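Shopping the August Home Sales Without Losing Your Mind – my talk notes

Print | E-mail
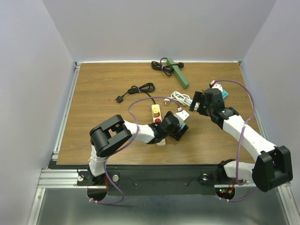 Before you buy anything

Hi everybody, and thank you for coming out on a Saturday! I know at least half of you have a sale tab open on your phone right now, and I'm not going to ask you to close it. (Wait for the laugh. If there isn't one, move along.)

So I write about home stuff, mostly bedding and lamps and the kind of baskets my family says we have too many of. August is my favorite month for it, with the summer things getting marked down and the fall things just starting to show up. I love a sale. I've also bought some really silly things in sales, and I'll own up to a couple of them today.

First thing I do is walk through my house with a notepad the night before. I sit down in every room, even the hallway, and I write down what bugs me. Last year it was the scratchy throw in the den and a lamp that leaned. That list comes with me, and if something isn't on it, it has to wait until after lunch. You'd be surprised how many "must have" pillows I've forgotten by the time I finish a sandwich.

Measure! Please measure. Ask the room who has ever sent back a rug. I bought a gorgeous runner from Pamness for my kitchen, soft green with a cream border, and it was so long it went under the stove. I kept it, folded under at one end, for an entire winter. Everybody tripped on it.

Bedding and towels

Sheets are where I spend first. Limik puts their percale on sale every August and it's the set I come back to – crisp, a little wrinkly, and it gets better in the wash. I own 2 sets in white and I rotate them. If you sleep hot, go percale. If you like that heavier, silky feel, go sateen, and don't let anyone talk you out of it.

For towels, feel them in the store if you can. Online, look for the weight in the fine print and read the reviews from people who've had them a few months. A brand new towel is always fluffy. (Pass around the two samples here, old one and new one. Get them back this time!)

Quilts: I wait. They get cheaper later in the fall, at least in the shops I follow.

Lamps, art and the little stuff

I adore the Milus table lamps, the ones with the pleated shades. They were marked down to nearly $60 when I checked this morning, and for a lamp that size I think it's a good buy. Check what bulb it takes before you get to the register. I had one sit dark on my nightstand for ages while I kept forgetting to pick up the right one.

Art is personal, so I'll keep this short. Buy the frame on sale and take your time on what goes inside. I've had a kid's drawing in a very nice Hakim frame for years and people always ask me where I got it.

Baskets, trays, candles – this is where my budget goes to die. My rule is 5 small things per sale, total, and a three-pack of candles is one thing. (Yes, I made up that rule to suit myself.)

At the register

Look up the return policy before you pay, because sale items often have their own. Take a picture of the receipt. Leave tags on until you've seen the piece in your own room in the evening, with the lamps on. Colors change so much at night! I had a "warm gray" pillow go completely purple on me.

If you're ordering online, put it all in the cart and go to bed. I look again in the morning and usually take out 2 things. Yes, once in a while something sells out overnight and I sulk over my coffee. I can't remember now what most of those things were.

Questions

Somebody will ask about rugs and dogs. Say: low pile, a pattern, a good pad underneath. Somebody will ask about coupon stacking. Every store does it differently, so tell them to ask at the counter.

Remind everyone the shopping list printout is on the table by the door, and the blank side is for room measurements. Pens are in my tote bag.

Print | E-mail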